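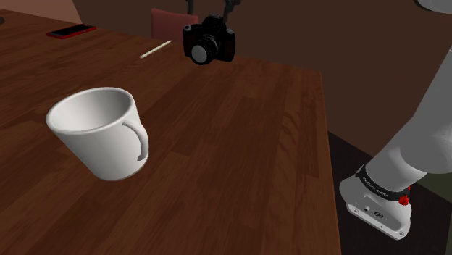 Home Notebook Rules Sim Archive

2022-04-26, bench notes, Dumik group
2 min read

OK, so the Henach rule sheet finally has a limit on approach speed near fragile stuff, and I spent the morning trying to live by it! The sim default was 300 mm/s all the way down (yikes). New rule: drop to 60 for the last stretch, and no closing the fingers until the pose check passes.

I wrote it into the Radulović config as a hard cap, so a tired person can't talk their way past it. Camera, mug and phone all count as fragile now. Pencil doesn't, though I'd happily argue about that one.
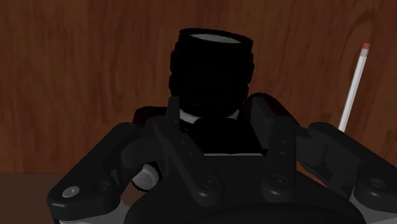 Gripper at the camera, gap still open on the right-hand pad.

Things I still don't like: rule 6 says "center the object between the pads" and gives no tolerance. Center on what, the lens or the body? I've asked for a number before the July revision.

Queued 13 seeds on Grorora with the cap on. If you rerun any, please log the rule sheet version next to the seed (I forgot twice last week, sorry).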